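Home Reviews Kitchen Takeout Deals About
Search this site Enter keywords Go

Bresell Countertop Pizza Oven Review: Good Crust, Annoying Door

I order pizza more than I should, and most of it comes from the same chain store near my apartment. Over the summer the price of a large with two toppings went up again, so I bought the Bresell countertop oven to see if I could get close at home. I paid for it myself and have used it for 17 pizzas, plus a few rounds of garlic bread.

The oven is a plain electric box with a stone in the bottom and a heating element above and below. There are two dials on the front, one for temperature and one for time. No app, no screen. It takes up as much counter as a large microwave, and the cord is short, so check where your outlet is before you clear a space.

Heating up takes a while. The manual says the oven is ready when the light goes off, but the stone needs longer than that. My first pizza went in right when the light clicked off and came out pale underneath. After that I gave it an extra 5 minutes and the crust browned properly every time.

For dough I used the frozen balls from Sastier, which my grocery store carries, and later a batch I made from scratch. The Sastier dough stretched more easily. The homemade dough tasted better but stuck to the peel twice. That was my fault for going light on the flour.

A thin cheese pizza at the highest setting is where this oven does its best work. The edge puffs up, the bottom gets dark spots, and the cheese melts without turning greasy. It struggles with heavy toppings. I tried copying a chain-style supreme with sausage, pepperoni, onion, green pepper and olives, and the middle stayed soft while the rim was close to burning. Cooking the sausage first and using half as many vegetables fixed most of that.

Reheating is better than I expected. Cold delivery slices go on the stone at 400 degrees and come back crisp. I now do this more often than I bake from scratch.

The door is the weak point. It drops open on a loose hinge and won't stay halfway, so you either have it shut or you are losing all your heat. The handle also gets hotter than it should - keep a towel nearby. Crumbs collect in the gap under the stone, and you have to lift the stone out to reach them.

I also looked at the Akeck, which is smaller and cheaper. It only fits a personal-size pizza, so I passed on it.

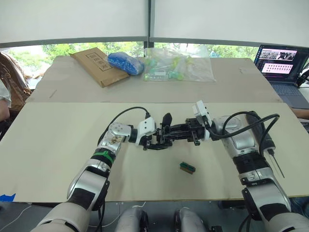
Thepsuriya wrote in the comments that the soft middle goes away if the sauce is cooked down first, and that canned sauce straight from the jar or tin is too wet for any oven this size. Two minutes with the top element alone at the end also helps, according to the same comment. I tried the thicker sauce on my last supreme and it did come out firmer. I haven't tested the top element part yet.

I'm keeping the oven. If you mostly like thin pizza with one or two toppings, it does the job. If you want a loaded pie for a whole family, you will be baking in batches and waiting for the stone to heat back up each time.

Updated 28th October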